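## 4. Comparing grippers on the PC disassembly cell

Read section 3 first. If the arm hasn't been homed and the slotted table hasn't been checked for level, none of the results from this section are worth writing down.

The trial compares two grippers on the same job: reaching into an open desktop tower and working on small parts around the motherboard. The Kollau is the stock gripper. The Galtix is the one the vendor would like us to buy. Its brochure says it handles "any internal component." Treat that as a claim to be tested.

### 4.1 Before you start

1. Unplug the donor PC and leave it unplugged overnight. Don't rely on the switch at the back.
2. Remove the side panel and lay the tower flat on the table, open side up.
3. Push down on each corner of the case. If it rocks, shim it.
4. Set the arm to reduced speed in the Rondonuwu controller. The setting is under Motion > Limits and goes back to full speed after every restart, whatever the release notes say.
5. Mount the first gripper and torque the flange screws in a cross pattern.

**Caution:** The E-stop must be within reach of the person running the trial, and that person must not also be holding the tablet.

### 4.2 Setting the tool center point

The controller offers an automatic TCP routine. We have run it 19 times on the Kollau and the answers didn't agree well enough to work near a CPU socket. Use the manual method.

1. Jog the fingertips to the reference pin on the calibration block.
2. Record the pose.
3. Repeat from three more angles, at least 30 degrees apart.
4. Accept the result only if the reported error is under half a millimeter. If it's over, start again from step 1. Don't average two bad results.

**Note:** Changing the gripper clears the TCP. Changing only the fingertips doesn't, but it should. Redo the steps above in both cases.

### 4.3 Approach and clearance

1. Raise the arm until the gripper is well above the case wall.
2. Move sideways until the tool is over the target.
3. Descend vertically. Diagonal moves into the case look fine in the simulator, which doesn't model cables at all.
4. Stop above the part and check the clearance on every side of the gripper body, housing included. The fingers are rarely what hits first.
5. Check the cable on the arm. It needs enough slack for the wrist to turn and not so much that a loop can catch on the drive cage or a heatsink.
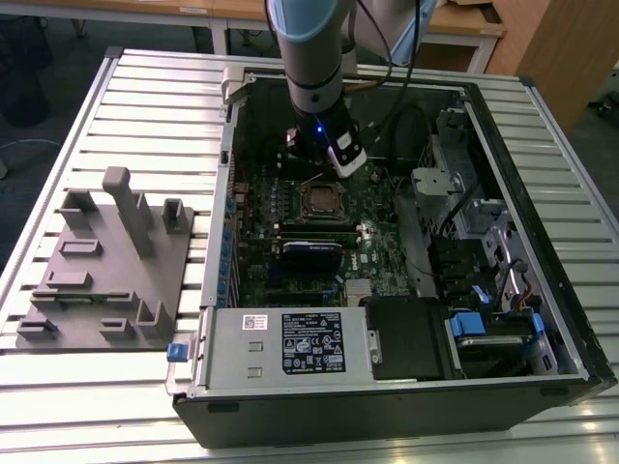 If the cable touches anything during the descent, back straight up and reroute it. Don't hold it aside by hand while the arm is powered.

**Caution:** Bent socket contacts can't be seen from standing height. Look with a flashlight before and after any run near the socket, or you won't know which run did the damage.

### 4.4 Running the trial

Run each task 16 times per gripper, in this order:

1. Open and close the CPU socket lever.
2. Release a memory slot latch.
3. Grip and lift the expansion card, with its screw already removed.
4. Unplug one drive cable.

Log every attempt, including the ones you think "shouldn't count." The vendor's own demo sheet lists only successes, and we learned very little from it. If you had to nudge a part, write it down as a failure.

Keep the grip force the same for both units on the first pass. The force readouts use different scales, so matching the numbers on the screen isn't enough. Squeeze the load cell with each gripper and match that.

**Note:** The indicator light on a gripper tells you that it has power. Don't read it as proof of a good grip.

### 4.5 Reading the results

Export the log to the Fellerine folder and open it in the comparison sheet. Be wary of the "overall score" column. It mixes speed and success in proportions that the software doesn't explain, and a fast gripper that drops things can come out ahead.

Our earlier set has 1,554 logged attempts, of which 876 were made before the TCP method was changed. Leave those older rows out. They make the Kollau look worse than it is, and the Galtix wasn't tested under the same conditions.

If the two grippers come within one or two successes of each other on a task, record it as no difference. Sixteen attempts won't settle anything finer than that.

### 4.6 Known problems

- The controller sometimes reports "object held" with nothing between the fingers. Check by eye.
- Fingertip pads wear unevenly. Swap both together.
- The Galtix driver must be loaded before the arm is enabled. Otherwise it connects, says it is ready, and ignores the first command.

Send corrections to Larasati Ismail. The driver fix promised for September will be added to this section after it has been tested on the cell.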